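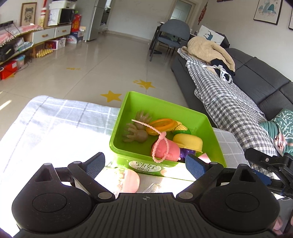 The green box, open for business in the living room.

Yeison Villca would like it understood that he owned no toys before the age of 38. "I had a bicycle," he says. "I had a sister. That covered it."

He is now the reluctant authority on small plastic objects among the parents in his building, a title he picked up after posting a long complaint on the residents' message board last May. The complaint was about bins. He had tried a lot of them. The replies ran for days, and people he had only ever nodded to in the elevator began stopping him to ask what he thought of lids.

What he thinks of lids is that they are a lie. "A lid is something you buy so you can feel finished. Then a child wants one thing from the bottom, and the lid goes behind the couch, and you own a box and also a tray."

We talk in the living room, where the sun comes in hard in the morning and bleaches whatever is nearest to it. The couch is dark gray and mostly covered up, by a checked throw and by a quantity of things that are on their way to somewhere else. The floor tile has yellow stars stuck to it. I ask about the stars.

"They came with the idea that each group of stars would be a parking place," he says. "Cars here, animals there. I drew a plan. My daughter looked at the plan and sat on it."

The plan was his third. The first involved a tower of drawers from Gusadholm, which took him an evening to put together and which he describes as a very good piece of furniture for somebody with no children. Each drawer got a paper label. Within a week every drawer held the same mix of crayons, blocks and one sock. The second plan was a wall rack of cloth pockets from Zendano. "Beautiful. You can't see into it. A child who can't see into a pocket will empty the pocket. I'd do the same."

So he ended up with the bright green box. It's plastic, it has Chinese characters on a white label on the front, and it sits on the floor level of family life where anyone can get at it. He has nothing poetic to say about it except that it wipes clean and he can lift it with one arm.

What goes in it is another matter. The day I visit there is a corn cob with a green husk, a round pink thing, a slice of orange that is a good deal more orange than an orange, and a pair of tan rubber hands with the fingers spread. The hands are the first thing you notice and it is hard to get back to the corn afterward.

"People always ask about the hands," he says. "The hands are just in there. You reach in for the fruit and something reaches back. You get used to it. My mother has not gotten used to it."

He has rules, though he calls them habits so that it hurts less when they are broken. The box gets tipped out on the checked cloth, never straight onto the tile, because the cloth can be picked up by its corners and the tile can't. Anything that fits in a closed fist goes in last, so that it sits on top. Things with strings go in whichever way they like.

"Strings I gave up on," he says. "A string in a toy box is going to tie itself to something. You can put it in coiled, you can put it in with a rubber band. In the morning it's holding hands with the corn."

I ask what doesn't go back in the box. He looks at the cloth for a while before answering.

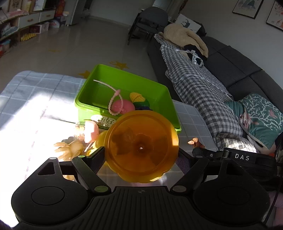
"The see-through stuff," he says. "The see-through stuff never goes back."

He has a theory about this. A solid yellow toy on a checked mat is a toy on a mat, and anyone coming through with a basket of laundry will bend down and get it. A see-through one takes on the look of whatever it's lying on. It gets left until the sun hits it, and then it glows at you from across the room for a minute, and by the time you've put down the laundry it's gone again. He has stepped on things he was looking straight at.

The worst are the capsules, the clear plastic ones with a prize inside. There was a machine full of them at the Rengifo supermarket two blocks over, right by the exit, 90 cents a turn. His daughter is six and has, by his account, the instincts of a riverboat gambler. One winter he sat down and worked out what had gone into the machine, and he is willing to give me the number as long as I don't give it to his wife. It was 108 dollars.

"And the thing inside isn't even the toy! She doesn't care about the thing inside. She likes that it's in there. If I open it, it's a tragedy."

His wife, reached in the kitchen, says she knows about the 108 dollars.

There have been attempts at thinning out. He read a book on it, or most of a book. He held up toys one at a time, as instructed, and asked who loved them. Everybody loved all of them. The corn, which hadn't been touched since it came into the house, was suddenly a member of the family. He did get one bag as far as the Gimuvura thrift shop, where they thanked him and offered him store credit, and he came home with a puzzle of a harbor in 1584 pieces.

"I don't know who makes a puzzle with 1584 pieces. I can tell you it's fewer now."

The puzzle lives on a high shelf in the bedroom. The couch, meanwhile, is what he calls the waiting room. Clothes wait there, the beige blanket waits there, and the cushions stay put mainly because they have animals and birds on them and therefore have standing. He used to clear it every night. Now he clears it when company is coming and it is company he doesn't know well. I notice that it hasn't been cleared for me and decide to take this kindly.

Does he have advice for the people who stop him in the elevator? Some. Get one box, and get it in a color you can find in bad light. Don't buy anything to hold the thing that holds the toys. Put it near where the playing happens, even if that's the middle of the room and you had hopes for the middle of the room. And quit by eight o'clock.

"After eight you're tidying for yourself," he says. "Which is fine, but then don't sigh so people can hear it."

He leans over, picks a toy off the cloth, turns it over a couple of times and puts it back down where it was. I ask if that one belongs in the box.

"Eventually," he says.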